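I've been selling worktop sealer for long enough to know that most people come to this page at about the same moment: a ring has turned up next to the kettle, they've scrubbed it, and it hasn't gone. So, hello! Let's sort you out.

**Vinov Stone Sealer** is the one I use at home and the one I send out most. It's a water-based impregnating sealer for marble, granite, limestone and slate. It soaks in and leaves the look of the stone alone – no shine, no plasticky film, no darkening on the ones I've tried it on.

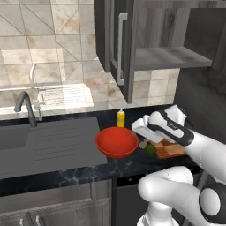
*Dark marble with pale veining, red bowl for a bit of colour.*

### What you get

- 800 ml bottle, enough for two coats on an ordinary family kitchen
- One Cabral microfibre pad (washable, keep it away from fabric softener)
- A folded instruction sheet, which I rewrote myself in February after one too many phone calls

### Putting it on

Clean the stone the night before and leave it overnight. Wipe on a thin coat, give it ten minutes, then buff off anything still sitting on top. Please don't skip the buffing! Dried residue goes hazy and you'll be ringing me about it. Second coat after an hour, then leave the worktop alone until morning.

Try a hidden patch first. Behind the toaster is fine.
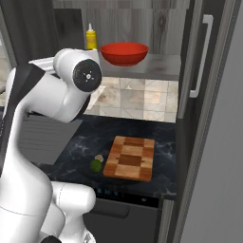 People often ask whether they can do one run of worktop and leave the rest for another day, and yes, you can, as long as you stop at a join or a corner. A kitchen with a second, higher surface is easy to split up that way. If yours has a grey upper level running along to the fridge, like that one, I'd do the high bit first and let any drips land on stone you haven't treated yet. Mind the end by the fridge, too, as the pad tends to miss it.

### How long does it last?

On a busy kitchen, a year or so. Drip some water on and watch: if it beads, you're fine, and if it leaves a dark patch, it's time for another go. Horacio Ulloa, who fits stone for Prorach, does his own slate every spring whether it needs it or not, and I can't fault the results.

It won't stop etching from lemon or vinegar (no sealer will on marble), and it won't lift a stain that's already there. For old oil marks you want the **Clustell Poultice Powder** first, then this.

### Ordering

Orders over £50 go out with free postage. I've sent almost 2,000 bottles from this little unit now and I still pack them all myself, so if you leave a note at checkout, I do read it. Order by 2 pm for same-day dispatch. Unopened bottles can come back within a month.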